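News > Football > Kadwood Town

Last updated: May 1, 2018

Town get their left-back at last

Well, it's done. Kadwood Town have signed Hedvig Lunde from Baveck, and I can stop refreshing the club website on my lunch break. She's agreed a deal that runs through next season with the option of another year, and she trained with the squad for the first time yesterday evening up at Koner Lane.

I've been banging on about left-back in this column since October, so forgive me if I sound a bit giddy. We've got through the winter with a centre-half out there, then a winger, then for one horrible afternoon at Nikzad a striker who'd never played in defence in her life (we lost that one, and I'd rather leave it there). Lunde is the real thing. She's left-footed, she's 27 games into a proper run of fitness at Baveck after that knee trouble, and she can cross a ball while running flat out, which we haven't seen round here for a good while.

The manager seemed chuffed to bits when I caught her by the dugout. "Hedvig was top of my list in the winter and she was top of it again this spring," she told me. "She talks all game, she wants the ball, and she's played in bigger matches than most of our dressing room. We've been a quiet side when things go against us. I don't think we'll be quiet now."

I'd go along with that. If you were at the home draw a fortnight ago you'll know what she means about quiet. One goal down and you could hear the chap in the tea hut giving people their change.
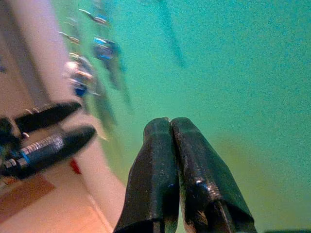 Lunde will wear the number 14 shirt, with the number 3 staying put for now on the back of our injured captain, who is hoping to be back for the start of pre-season. I asked Lunde whether she minded and she laughed and said she'd had 16 at Baveck and 7 before that, and never scored enough in either to get attached. What she does care about is the partnership down that side. She wants the left of midfield and the left of defence pressed together as tightly as two black fingertips, no gap for anybody to slip a pass through, and if you've watched us this year you'll know that gap has been wide enough to park the team coach in. She spent most of last night's session shouting at people to tuck in. They tucked in!

There's the question of whether she goes straight into the side on Saturday. Her paperwork went through in time, so she can play, and I'd be surprised if she isn't at least on the bench. My own guess is that she starts. The manager was giving nothing away, but Lunde was in the bibs with the first-choice back four for the whole of the last half hour, and you don't usually do that with somebody you're planning to leave sitting next to the water bottles.

It's a big one too. We're on 37 points with two matches left, and a win would see us safe whatever happens elsewhere. A draw might do it, depending on Nikzad, who've got the harder game on paper and who always seem to find a goal from somewhere at this time of year. I've stopped trying to work it out. My brother has a spreadsheet and he's welcome to it.

As for the fee, the club are keeping that to themselves, though I'm told it wasn't much and that Baveck get a bit more if we stay up. Fair enough. Baveck have been very decent about the whole thing — their manager even rang ours to talk through the knee and what sort of training suits it, and I can't imagine every club doing that.

Lunde herself comes across as good company. She's moved into a flat near the station, she's already been told off for parking in the groundsman's spot, and she reckons the pitch at Koner Lane is in better nick than the one she's left behind. I asked what she'd made of us when she played here with Baveck last season. "Noisy for twenty minutes," she said. "Then you all went a bit worried." Ouch. Hard to argue, mind.

Kick-off on Saturday is at three, with the gates open from half past one. Season tickets are fine as usual and it's pay on the gate for everyone else, under-12s free with an adult. The supporters' bus isn't running from the Market Square this week because of the roadworks, so it'll pick up outside the library instead. I'll be in my normal place behind the far goal — come and say hello if you spot me.

37 shares | 16 comments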